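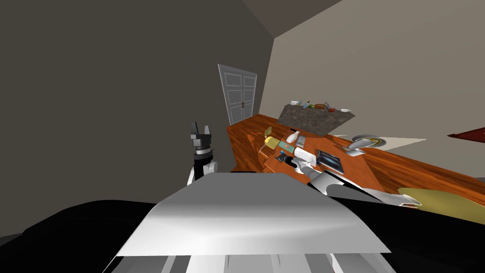 Vega Lorente objected before the last minutes were even approved, saying that if the person steering needs three tries to pick something off the table, the robot will faithfully learn to need three tries. The objection was recorded. So were the last minutes.

Storkoleck remote demonstration group
Minutes, July 21, 2026
Present: Zinash Lencho (chair), Vega Lorente, Rainer Ehlers, Consuelo Aranda (minutes)
Apologies: Valeriano Soler, who is on leave and sent four emails

1. Demonstrations to date
Rainer reported 2,677 recorded, of which almost 2,000 are usable. Asked what "usable" meant, he said the arm ended up where the operator wanted it. Asked about the others, he said the arm ended up somewhere.

2. Fumbled grasps
Vega wants them cut. Zinash wants them kept but labeled, so the robot can see what a recovery looks like. Agreed to label them. Vega asked that the word "recovery" be used sparingly.

3. Wrist view
Operators lose track of which way is up when the hand tilts. Rainer proposed that each session begin with the fingers open and a short hold before any reaching. Zinash asked how short. This took 15 minutes – longer than any hold proposed.

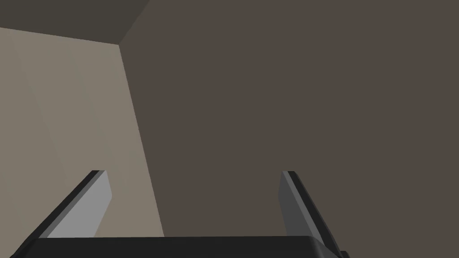 Item 3: wrist view, fingers open.

Agreed on two seconds.

4. Hand controllers
The left one drifts. Valeriano's third email blames the operators; his fourth blames the left one. Consuelo to ask Goltamwood for a replacement.

5. New operators
Two start in August. Each does 26 practice runs, none of them saved. Vega asked whether this could be applied to some current operators. No names were taken down, at Rainer's request.

Actions
Rainer: labels for fumbled grasps
Consuelo: controller
Zinash: reply to Valeriano, once, covering all four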